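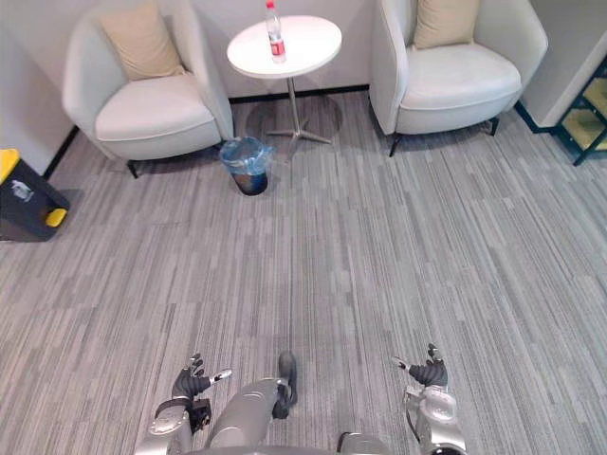
*Two white armchairs, a small round table between them, and a striped carpet out front.*

# How to Set Up a Reading Corner You'll Keep Using

I love a good reading corner, and I've now set up six of them, in places ranging from my own drafty front room in Skumport to a hallway nook so narrow you had to enter it sideways. You don't need a big room or a big budget. You need a spare afternoon, a tape measure and a book you're dying to get back to!

## Start with the light

Pick your spot at the time of day you read most. I read after dinner, so I walk around the house at 8 p.m. with a book in my hand and sit on the floor in different places (my family is used to this by now). Morning readers should do the same thing with their coffee.

For a lamp, put the bottom of the shade near eye level when you're seated. If it's higher, the bulb glares at you. If it's lower, you get a bright lap and a dim page. Warm bulbs feel lovely in the evening, and a dimmer is worth every penny.

## Test the chair for a whole chapter

Sit in it for a full chapter before you buy. Really! I found my favorite chair at Cluledano, a secondhand place near the harbor, and read 2 chapters right there on the shop floor. Your feet should rest flat and your elbows should have somewhere to go. A small pillow fixes a seat that's too deep – slide it down behind your lower back.

## Get the table within reach

1. Sit down and let your arm drop over the side.
2. Bend your elbow as if you're putting down a mug.
3. Place the tabletop where your hand stops, or an inch lower.

Round tops are kind to knees. If two people share the corner, one table in the middle works well, as long as you can both reach it without leaning.

## Mark it out before you move anything

Use painter's tape on the floor for each piece, then walk past it a few times. My first layout blocked a closet door, and I only noticed with the chair already in place and my arms aching.

## Keep the book pile small

Two books and a magazine, that's my limit. The rest go on the shelf. I keep my list in a plain Sellell notebook tucked beside the cushion, and by last August it had 339 titles in it – some crossed out, plenty not. Short stories are great for a new corner, so start with one of those, and leave your phone charging in the kitchen.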